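阅读时间:约9分钟

为什么要投票?为什么有的人不能投?——写给小朋友的选举小课堂

小朋友,你有没有在班里选过班长?老师把候选人的名字写在黑板上,大家写小纸条,再一张一张念出来,黑板上的“正”字越画越多,最后谁的票最多,谁就当班长。心里有没有扑通扑通的?尤其是你好朋友的名字也在黑板上的时候!

大人们也要做这样的事情,只不过他们选的是市长、议员,有时候还要选整个国家的领导人。这件事叫“选举”。今天我们就慢慢地、一点一点地来聊一聊它。你可以倒一杯水,找一个舒服的地方坐下来,读到不明白的地方就停一停,问问身边的大人。有些问题大人也要想一会儿才答得上来,没有关系,一起想嘛。

先来认识一座小城

为了讲得清楚一些,我们请来一座小城帮忙,它的名字叫伊斯蒂西亚(Istisia)。城里有一条河,河上有一座老桥,桥的一头是面包店和学校,另一头是码头。住在这里的人有做面包的,有开渡船的,有教书的,还有从很远很远的国家搬来读书和工作的。

有一年秋天,大家为了老桥吵了起来。桥太旧了,一到下雨天就滑得很。有人说:“修一修吧,这座桥我爷爷小时候就走过!”有人说:“拆掉,盖一座新的,让公共汽车也能开过去。”还有人说:“桥先放一放,学校的屋顶在漏水呢!”

每个人说得都有道理,可是城里的钱只有那么多,不能什么都做。那听谁的呢?

要是听嗓门最大的人,那嗓门小的人就太可怜了。要是听个子最高的人,好像也说不通。要是让全城的人都挤到广场上一起说话,恐怕说到半夜也说不完,面包师傅第二天还要早起揉面呢。

所以,伊斯蒂西亚的人选出一些代表,请他们组成“市议会”,替大家仔细商量。市议会一共有11个座位,坐在上面的人叫议员。议员要听大家的想法,要看账本,要问工程师桥还能撑多久,然后举手表决。

为什么是11个,不是10个呢?你拿10颗豆子分成两堆试试看,很可能两边都是5颗,一样多,分不出输赢。换成11颗,不管怎么分,总有一堆多一点。只要大家都来了,也都举了手,在两个办法里就一定能选出一个来。很多议会都喜欢用单数,就是这个道理。

谁可以投票呢?

这个问题可有意思了,因为每个国家的规定都不完全一样。不过,大多数地方都会看下面这几件事。

第一件是年龄。很多国家规定满18岁才能投票,也有一些国家16岁就可以。小朋友可能会不服气:“我也住在这里呀,我每天都走那座桥上学!”这话说得很对。正因为这样,有些城市专门办了“儿童议会”,让小朋友把想法说给大人听。虽然还不能投票,可是说出来的话,是会有人记下来的。

第二件是国籍。国籍有点像一个国家的“家庭成员名单”,你的名字在哪个国家的名单上,你就是哪个国家的公民。选国家领导人和国会议员的时候,一般只有公民才能投票。

第三件是登记。在不少地方,投票之前要先把自己的名字和住址登记好,这样工作人员才知道你该去哪一个投票站,也能保证每个人只投一次。在伊斯蒂西亚,登记到九月就截止了,晚了可就要等下一次啦。

那么,从别的国家搬来的人呢?

伊斯蒂西亚有一条街叫尼古拉伊迪斯街(Nikolaidis),街上住着好多从别的国家来的家庭。他们在这里上班,在这里买菜,孩子也在这里上学。他们能不能投票呢?

答案是:要看情况。选国家领导人的时候,他们通常要投自己国籍所在的那个国家的票。好些国家会在大使馆里放投票箱,或者把选票装在信封里寄过来,填好了再寄回去,一张小小的选票,坐着飞机飞过大海,想一想是不是挺了不起的?

可是选市议会的时候,有些地方会让住满一定年数的外国居民也来投票。他们的理由是:桥是大家一起走的,垃圾车是大家一起用的,住在这里的人都应该说得上话。也有些地方不这样想,觉得应该先成为公民,再来投票。这两种想法都有很多人支持,大人们为这件事讨论了很多年,现在还在讨论。

你觉得呢?不用急着回答,可以先放在心里。

不能投票的人,还能做些什么?

能做的事情可多了!就算一个人没有选票,在很多国家里,他也可以用别的办法让大家听见自己的声音。

他可以写信。写给市长,写给议员,写给报纸。信不用很长,把事情说清楚就好:哪里出了问题,你希望怎么办,你的理由是什么。

他可以参加居民会议。伊斯蒂西亚的居民会议晚上七点开始,谁都可以坐下来听,举手轮到了就可以发言。

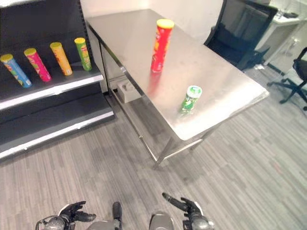
货架上有浅蓝、粉红、橙色和绿色的罐装零食,都盖着黄色的盖子。

他还可以参加“请愿”。请愿就是写一张纸,上面说明一件事情,同意的人在下面签上自己的名字。在伊斯蒂西亚,只要有300个人签名,市议会就必须把这件事拿出来讨论。注意哦,是“讨论”,不是“答应”。议员们听完了,也许会说好,也许会说不行,但是他们不可以假装没看见。

前几年,尼古拉伊迪斯街的居民就请愿过一次,他们想在街口装一盏路灯。那里冬天天黑得早,孩子们放学回家,走到转弯的地方总有点害怕。签名的纸放在面包店的柜台上,买面包的人看见了,顺手就签一个。后来名字凑够了,议会也真的讨论了,还吵了一小会儿,有一位议员担心灯太亮,住在旁边的人睡不着觉。最后大家商量出一个办法:灯装上,但是装一个灯罩,让光往下照。

我特别喜欢这个结尾,原先担心睡不着的人,和原先担心走夜路的人,都可以松一口气了。

游行和集会又是怎么回事?

有时候,你会在电视上看到很多人走在街上,手里举着牌子。这叫游行。如果大家聚在一个广场上,听人讲话,一起喊口号,就叫集会。

人们为什么要这样做呢?一个人说话,声音很小;好多人站在一起说同一句话,就很难听不见了。在不少国家,和平地聚在一起表达意见,是法律保护的一种权利。

不过,每个地方都有自己的规矩。有的地方要求提前告诉警察,说清楚在哪里集合、走哪一条路、什么时候结束,这样警察可以把汽车引到别的路上去,救护车也不会被堵住。有的地方规定晚上不可以用大喇叭,怕吵醒小宝宝。还有的地方,对外国人参加集会有另外的规定,有的宽一些,有的严一些。所以住在别的国家的人,常常会先去打听清楚,看看当地的法律是怎么写的。

还有一条规矩,到哪里都应该记住:不可以伤害别人,也不可以砸坏别人的东西。一个人再有道理,要是把面包店的玻璃打碎了,面包师傅可就没有心情听他讲道理了。

选票为什么要保密?

现在我们跟着伊斯蒂西亚的大人去投一次票吧!

投票站设在学校的体育馆里,早上八点开门。一进门,工作人员会请你拿出证件,在名单上找到你的名字,做一个记号,然后递给你一张选票。选票上印着候选人的名字,每个名字旁边有一个小格子。

拿到选票以后,要走进一个用布帘围起来的小隔间。帘子一拉上,里面就只有你自己。你在喜欢的候选人旁边画一个记号,把选票对折,走出来,塞进投票箱的那条细缝里。“啪嗒”一声,就投好啦。

为什么要拉帘子呢?你想想看,要是你选班长的时候,班里最厉害的那个同学站在旁边盯着你看,你还敢选别人吗?拉上帘子,就没有人知道你选了谁。老板不知道,邻居不知道,连家里人也不知道,除非你自己愿意说。这叫“无记名投票”。有了它,大家才能放心地按照自己的想法来选。

那小朋友可不可以跟着爸爸妈妈进去看呢?有的地方可以,有的地方不可以,去之前问一声最好。

票是怎么数的?

投票结束以后,箱子上的锁会当着大家的面打开。工作人员把选票倒在长桌上,一张一张地展开,念出名字,放进不同的篮子里。旁边还站着观察员,他们是各个候选人请来的,专门看有没有数错、有没有放错篮子。观察员可以看,可以提问,但是手不能碰选票。

有时候会碰到奇怪的选票。有人把两个格子都画上了,有人一个也没画,还有人在上面画了一只小猫。画得再可爱也没有办法,这样的票不知道是选谁的,只能算作“废票”,放到另外一堆里。

有一回,河边的彭代奥区(Pendeo)选代表,两个候选人的票特别接近,一个得了40票,另一个得了32票,中间只差8票。得票少的那一位请大家再数一遍。工作人员已经很累了,可还是从头又数了一遍。结果和第一遍一样。那位候选人就走过去,和对手握了握手,说了声恭喜。

输了当然会难过,大人也会难过的。可是如果每次输的人都不承认结果,那选举就没有办法进行下去了。好在过几年还会再选,到时候可以再来试一试。

赢的人是不是想做什么就做什么?

不是的哦。这一点小朋友常常会弄错,大人有时候也会弄错。

彭代奥区那位赢了的代表,要替投给他的40个人办事,也要替没有投给他的32个人办事,还要替那些不能投票的人办事,比如小朋友,比如刚刚搬来的邻居。他走在路上,碰到谁拉住他说“我们家门口的下水道又堵了”,他可不能先问一句:“你当时选我了吗?”

而且,议员也要守法律。要是市议会做了违反法律的决定,居民可以去法院,请法官来评评理。报纸和电台也会盯着他们,城里有一份报纸叫《泰斯提夫内斯报》(Testivness),每次议会开完会,都会登出哪位议员举了手,哪位议员没有举手。大家看了报纸,心里就有数了,下次投票的时候也好想一想。

在家里也可以试一试

读到这里,你可能已经有点手痒了。那就在家里办一次小小的选举吧!

先想一个问题,比如“这个周末去爬山,还是去图书馆”。找一个空鞋盒,在盖子上剪一条缝,剪的时候请大人帮忙。再裁几张一样大小的纸当选票。

投票之前,每个人可以讲一分钟,说说自己为什么想去爬山,或者为什么想去图书馆。别人讲的时候不可以插嘴,爸爸也不可以哦!讲完了,大家轮流到房间里去写票,写好对折,放进盒子里。

家里要是来了客人,你们还可以商量一下:客人能不能投票呢?如果客人也要一起去爬山,是不是应该让他投?如果他吃完午饭就回家了呢?你看,我们刚才说的那些大人争了很多年的问题,在你们家的客厅里也会碰到。

要是两边票数一样多,也别着急,可以再讨论一轮,也可以想个折中的办法,上午去图书馆,下午去爬一座矮一点的山。

对了,伊斯蒂西亚的那座老桥,最后是修好了。桥面铺了防滑的石板,两边加高了栏杆。想盖新桥的那些人还在继续写信,学校的屋顶排在明年。

小词典

公民:有某个国家国籍的人。
候选人:希望大家选他的人。
议会:由议员组成、一起商量和决定事情的地方。
请愿:写下一个要求,请同意的人签名,再交给政府或者议会。
无记名投票:选票上不写自己的名字,别人不知道你选了谁。
废票:看不出选的是谁,不能计算在内的选票。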